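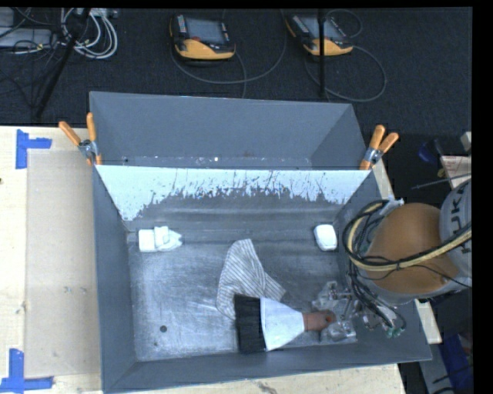
Recording a Brushing Demonstration by Remote Control

This page sets out how operators record a brushing task on the tray workcell. It applies to both full sessions and short make-up sessions. Operators who have not yet completed the Sirora glove induction should do so with Drahomíra Zelenak before booking time on the arm.

Before you start

Book the cell for at least 59 minutes. Check that the tray is clamped at both upper corners and does not shift when pushed by hand. Tape markers on the table show where the tray belongs. If a marker has lifted, replace it before recording and note the change in the session log.

Keep the teach pendants on the floor clear of the walking path, with their cables lying flat. One person operates; a second stays within reach of a stop button for the whole session.

Setting out the tray

Lay the striped cloth on the floor of the tray. It may be folded or draped in any way, and its position should change between demonstrations. Place the two small white objects to either side of it. White residue on the tray floor does not need to be cleaned off between takes, but wipe the tray down at the end of the day.

Giving the hand the brush

1. Set the arm to hold and open the hand fully.

2. Offer the brush by its handle, bristles down, so that the short dowel sits inside the fingers.

3. Close the hand slowly from the glove. Stop when the brush no longer turns under light finger pressure.

4. Step back behind the table line and call "clear".

Recording

Set the speed limit to 20 per cent for your first five takes. Start the recording in Ginting, wait for the tone, then lower the brush until the bristles meet the tray floor beside the cloth. Draw it in long, even strokes. Bristles should lie over under light pressure; if the handle begins to tip in the grip, lift, pause and start the stroke again.

Contact with the edge of the cloth is allowed. Do not chase the cloth if it moves – finish the stroke as planned and leave the correction for the next one. The policy learns from hesitation as readily as from good movement, and a take with long pauses will be rejected at review.

End each take with the brush raised and the arm still. A complete set is 42 accepted takes.

Labelling and review

Mark each take as accepted, rejected or unsure while it is fresh. Unsure takes go to Kvido Kadlec, who reviews them every Tuesday. Dropped brushes are kept and labelled "grip loss"; please do not delete them.

Requests to change the tray layout or the brush should be sent to Jarmila Charvát at Grustodance before the next set begins.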